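Print this article | E-mail to a friend

What I Saw at the Simach Open House

By Despina Barbu

I went to the Simach open house in December because my brother-in-law told me I had no business writing about robots if I had never stood next to one. Fair enough. I have now stood next to one for most of an afternoon, and I remain where I was.

The host was Primo Villa, a pleasant man who runs demonstrations for the company and has clearly been asked every rude question before. He had 18 of us on folding chairs. The machine was called Falel, and we were told it would be clearing tables in nursing homes before our kids were out of school. Then he turned it on, and it began moving small things between 2 baskets.

I don't want to be unfair. It is hard to make a machine do this, and Villa explained why with some patience. The objects are different shapes. Some are soft, some roll. A person picks up a carrot without a thought, and a machine has to work out where the carrot is and how to close on it. I believe all of that. I also believe that when you invite the public in and talk about nursing homes, the public is entitled to look at what is on the table.

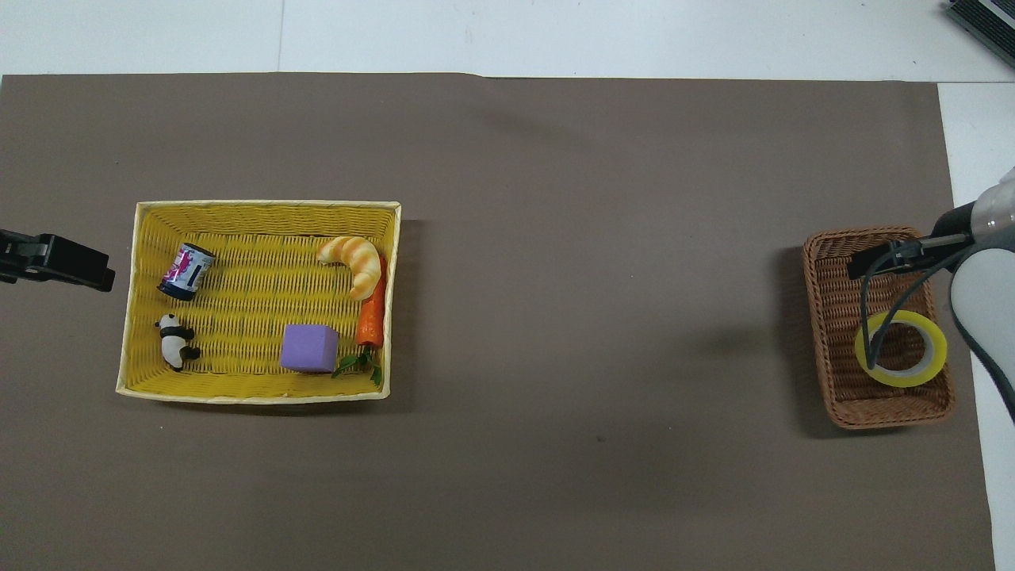
Falel's gripper at a roll of yellow tape in the wicker basket. The yellow basket holds a can, a toy panda, a foam cube, a croissant and a carrot.

The croissant is plastic. The carrot is a toy too. They sit on a wide mat with plenty of open space between one basket and the other, and nothing on it that would be out of place in a preschool. My mother's tray at dinner has a cup of tea filled too high, a napkin she is not finished with, her glasses and usually somebody else's pudding. I asked Villa whether Falel had ever been tried on a real tray. He said that was on the roadmap. I have learned to hear that word as "no."

Rafsan Akanda, who sat beside me and manages a kitchen, asked the better question, about money. What does the arm cost, and what would it cost to pay the person who does the job now a decent wage? Villa said pricing depended on the customer. Akanda wrote that down and underlined it.

What bothers me is the distance between the talk and the table. If Simach had said, "We are learning how to pick up a roll of tape, and we find it interesting," I would have clapped with everyone else. Instead we got a slide about the care crisis. Our county board will vote on a pilot program after sitting through much the same slide, and I would like the members to ask for the tray first - tea, glasses, pudding and all. My mother is willing to lend hers.

Print this article | E-mail to a friend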